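I finally got going on the toy kitchen this Tuesday, and I'm so glad I did (play food gets everywhere!). My plan is three piles: keep, wash, pass along.
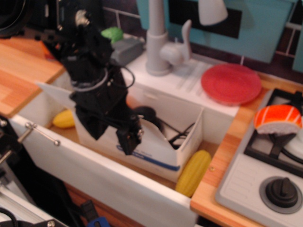
Page last changed: Tuesday, 4:15 pm

The drawer is my next job. Two corn cobs and a whole box of cables in there! The salmon nigiri can stay on the stove, it looks so cute, but the red plate is going in the Nondell bin with the other dishes. I gave myself 90 minutes and I'm still at it.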